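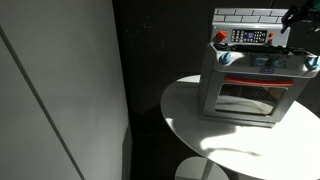
見学会に行ってきた人、感想ください(ロボットのやつ)

1: 窓際族二号
Birnaslowの公開デモ、行ってきました。二月だというのに日差しがきつくて、上着を抱えたまま立ち見です。案内には「家庭内作業の自律化、その最前線」とあったので、それなりに覚悟して行ったら、最前線にあったのはおもちゃのオーブンでした。白い丸テーブルにちょこんと。赤い取っ手つき。うちの姪が見たら三秒で取り上げると思います。
写真は貼っておきました。他に行った人いたら話しましょう。

2: ねじ山
午前の回にいました。あれ見た瞬間、隣のおじさんが「え、これ?」と声に出してましたね。私も心の中で言いました。

3: 窓際族二号
>>2
午後です。午後も誰かが言ってました。たぶん毎回言われてる。

4: hakoniwa
行けなかった組です。何をやったんですか、そのオーブンで。

5: 窓際族二号
>>4
お題は二つで、扉を開けて閉める、つまみを回す、それだけです。扉は割とすんなり。つまみは、手前の水色のほうで一度空振りして、指先がすーっと宙を回してました。本人(?)はやり遂げた顔で戻っていきました。顔はないけど。

6: ねじ山
午前はつまみのほうが良くて扉で詰まりました。取っ手に指をかけるところまで行って、そこで長考に入る。将棋か。

7: 段取り八分
横から失礼。おもちゃだから笑うっていうのは、ちょっと違うと思う。本物のオーブンは重いし扉も固いし、力任せでも開いちゃうんですよ。おもちゃは軽いから、雑に引くと本体ごとついてくる。やさしく扱えてるかどうかはむしろ軽い方がよくわかる。

8: 窓際族二号
>>7
それは説明の人も言ってました。言ってましたが、チラシに「おもちゃ」の三文字がなかったことは根に持ちます。

9: 段取り八分
>>8
チラシについては弁護しません。

10: 電車で70分
自分は片道70分かけて行って、デモ本編は体感でカップ麺二杯分でした。残りの時間は質疑と名刺交換。技術の良し悪し以前に、見せ物としての構成がどうなんだと。前に行ったSkurnauの見学会は、地味でも部品箱の仕分けをずっと回しっぱなしで、好きなだけ眺めていられた。ああいうのがいい。

11: ねじ山
>>10
Skurnauのは眺めてると眠くなりませんか。私は立ったまま寝かけました。

12: 電車で70分
>>11
寝られるくらい安定して動いてるということです。今回は怖くて寝られない。

13: hakoniwa
写真見ました。右上から黒い指が来てるの、完全にホラー映画の構図じゃないですか。オーブン逃げて。

14: 窓際族二号
>>13
会場では手に汗握る場面だったんですよ。オーブンの上で止まって、動かない。司会の人が「いま考えています」と言って、客も全員で考えました。

15: Gamdale民
照明どうにかならなかったのかな。写真だとテーブルの上、日なたと影がくっきり分かれてるでしょう。扉の窓も白っぽく光ってるし。カメラで見てる側からしたら相当いやな条件だと思う。失敗の半分くらいはカーテンの責任では。

16: 段取り八分
>>15
それ質疑で出ました。答えたのがYeshi Arayaさんという担当の方で、「家には日が差しますから」と。カーテンは最後まで閉めなかった。ちょっと格好よかった。

17: Gamdale民
>>16
格好いいけど、午後の空振りがそれのせいなら閉めてほしい。お客を呼んでる日くらいは。

18: 段取り八分
>>17
閉めて成功したのを見せられても、こっちは何もわからないですよ。条件のいい動画ならネットにいくらでもある。わざわざ足を運ぶのは、詰まるところを見るためだと思ってる。

19: 電車で70分
>>18
詰まるところを見るために70分電車に乗る人がどれだけいるか、という話をしています。

20: ねじ山
>>19
少なくとも我々が。

21: 窓際族二号
技術的なところも一応メモしてきたので書いておきます。動作の学習に使ったお手本は3000回分だそうです。人が操縦して、開けて、閉めて、回して、を3000回。聞いた瞬間、ロボットより操縦した人のほうに拍手したくなりました。

22: hakoniwa
>>21
その人、もう自宅のオーブン触りたくないだろうな。

23: Gamdale民
>>21
3000ってオーブンだけで? 冷蔵庫とか流しとか、他の物も込み?

24: 窓際族二号
>>23
そこ聞き逃しました。ちょうど前の人が立ち上がって写真を撮り始めて、私はその背中を見ていた。

25: ねじ山
>>23
午前の説明だと全部込みでした。ただ、内訳のスライドは一瞬でめくられたので、自信はないです。

26: 段取り八分
込みかどうかで話がだいぶ変わりますね。オーブンだけでそれなら正直多いと思う。込みならまあ、頑張ってる方。

27: 電車で70分
あと、ソフトの名前が「Lã」なのが読めなくて困りました。説明の人も「ら」と「らん」を行ったり来たりしてた。社内で統一してから公開してほしい。

28: ねじ山
>>27
午前は「らー」でした。

29: hakoniwa
三種類目が出てきた。
次回があるなら行きたいんですが、子ども連れでも大丈夫そうですか。五歳。

30: 窓際族二号
>>29
入れますが、オーブンを欲しがります。あと質疑が長いです。うしろの方で小さい子が「もういっかい」と言ったら本当にもう一回やってくれて、あれが今日いちばん盛り上がりました。つまみもその時は回りました。

31: 電車で70分
>>30
え、それ見てない。何時ごろですか。

32: 窓際族二号
>>31
終わりがけ、片付けの前です。もう帰ってました?

33: 電車で70分
帰りの電車でした。

34: Gamdale民
次回の申し込み、定員22人だそうです。さっきページを見たらもう受付が始まってた。

35: 段取り八分
>>34
どうも。申し込んだ。カーテンは開けといてほしい。

36: Gamdale民
>>35
閉めてほしい派として隣に座ります。

37: ねじ山
次も立ち見だと思いますよ。椅子、ほとんどなかったし。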